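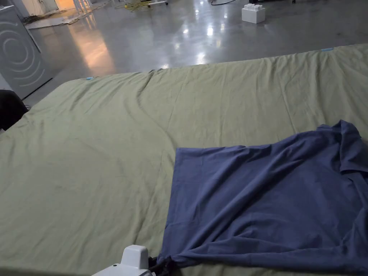 The shirt had belonged to Yaryna's brother, who had gone off to Remdale in January with one suitcase and left the rest of his clothes in a bin bag on her landing, and she had brought it down to the workshop on the bus because Gerasimos had said, in that way he had of making everything sound like a small favour to himself, that what the machine really wanted was a proper shirt.

"Worn," he said. "Washed a hundred times. A new shirt is no good to anybody, it does what it's told."

So it was a worn shirt she brought, navy blue and gone soft at the neck, and she laid it on the green cloth and stood back with her coat still on.

They had the old Serkivura building on a lease that came up every spring, and every spring they paid it, grumbling, out of a biscuit tin and a bank account in Intan Lau's name. It was a grand sort of place if you didn't mind the cold. The floor had been poured for something heavier and more important than a dozen people with soldering irons, and it shone so that in the late afternoon, when the big door was up, the sun came in and lay right across it like marmalade. Yaryna had joined to mend a lamp. That was two winters ago, and the lamp was still on a shelf somewhere at the back, and in the meantime she had become one of the people who were building a machine to fold the washing.

It was Gerasimos's idea, of course. He was seventy-one and had spent his working life repairing knitting frames, and then, when there were no more knitting frames, lifts. His wife had done the folding in their house for forty-four years and then one autumn her hands would not do it any longer, and he had taken it over and found to his great surprise that he was terrible at it. He could strip a gearbox and put it back blindfold, but he could not fold a shirt so that it looked like a shirt somebody might want. He had told them all this at the very first meeting, quite cheerfully, over a plate of Intan's pandan cake, and then he had drawn a pair of hands on the back of an envelope and that had been the start of it.

"You take hold of the corner," he told Yaryna now. "Only the corner. Then you wait a moment."

"What am I waiting for?"

"For yourself. You're in a hurry. I can see it from here."

She was, a bit. She had come straight from the bakery, where she had been on her feet since five, and she had promised to ring her mother. But she took her coat off and hung it up, and she put her hand into the white grip, which was warm from Karthikeyan having had it before her, and squeezed until the black jaw closed on the hem.

The idea, as Karthikeyan Bhat had explained it to her several times, with diagrams, was that the machine would learn by being shown. You did the folding yourself, holding the grips, over and over, and everything your hands did was kept, and by and by the machine would have seen enough folding to have a go on its own. How much was enough was a matter of some argument. Karthikeyan said more. Karthikeyan always said more, he was a young man of enormous patience who brought his lunch in three separate tubs, and he kept the tally in pencil on the inside of the cupboard door where the tea was. The tally stood at 119.

"Lift," said Gerasimos.

She lifted. The corner came up and the rest of the shirt came after it all in a lump, dragging its sleeve, and when she brought it across it went down crooked, with a ruck through the middle like a badly made bed.

"Again," said Karthikeyan kindly, from the bench.

"Does that one count?"

"Everything counts. It has to see the bad ones too, or it won't know what to do when it makes them."

She thought that was a rather generous way to arrange things and wished somebody had told her about it at school.

She did 8 more before the kettle went on. I say the kettle, but it was a urn really, a great dented Engström thing that Ratih had rescued from a chapel sale, and it took so long to boil that you had to decide you wanted tea well before you did. Ratih Mangundap was in charge of the arms. She had built them on the far bench out of a good deal of patience and two sets of motors she would not discuss the price of, and she did not hold with letting them anywhere near the cloth until she was satisfied with the elbows. She had been not quite satisfied with the elbows since the autumn.

"How's he getting on?" Ratih asked, bringing the mugs over by their handles, four to a hand. She called the machine he. Intan called it the Dradness, after the street, and Gerasimos did not call it anything.

"I'm the one doing it," said Yaryna. "He's got his feet up."

"Like my brothers," said Ratih.

It was that, I suppose, which set her thinking about her own brother, and she went back to the cloth with her tea going cold behind her and took hold of the corner again. He had worn this shirt to paint her kitchen. He had worn it the night the boiler burst and they had sat on the stairs until three, passing a packet of crackers back and forth – and he had never once in his life folded it. He had rolled his clothes up and pushed them into drawers, and if the drawer would not shut he had leaned on it. She used to go in after him and do them all over again, muttering, and he would come and stand in the door and say thank you, Yarynka, in a voice that made her want to throw a shoe.

She waited the moment, as she'd been told to. Then she lifted, a little higher than before and slower, and let the weight of the thing hang and find its own way straight, and brought it over, and laid it down.

It was not perfect. The collar had gone its own way. But the edge met the edge, more or less, and the side of it lay as flat as you please.

Gerasimos had come round to look. He stood with his hands behind his back, as he must have stood beside a great many machines, and did not say anything for so long that she thought she had done it wrong after all.

"My wife does that," he said. "Did that. The waiting, at the top. I never saw what she was doing, I thought she was looking out of the window."

"Should I do another?"

"Please," he said. "Do it just like that. Karthik, did it keep that one?"

"It kept it," said Karthikeyan, who was already over at the cupboard door with his pencil.

So she did another, and another, and the sun went off the floor and Intan got up to bring the big door down against the draught. Ratih turned an elbow over in the lamplight and frowned at it. At half past seven Yaryna remembered her mother and rang her with one hand, the phone tucked under her chin, and told her yes, she had eaten, and no, she wasn't home yet, she was doing the washing.

"At this hour?" said her mother. "Whose?"

"His," said Yaryna, and took hold of the corner.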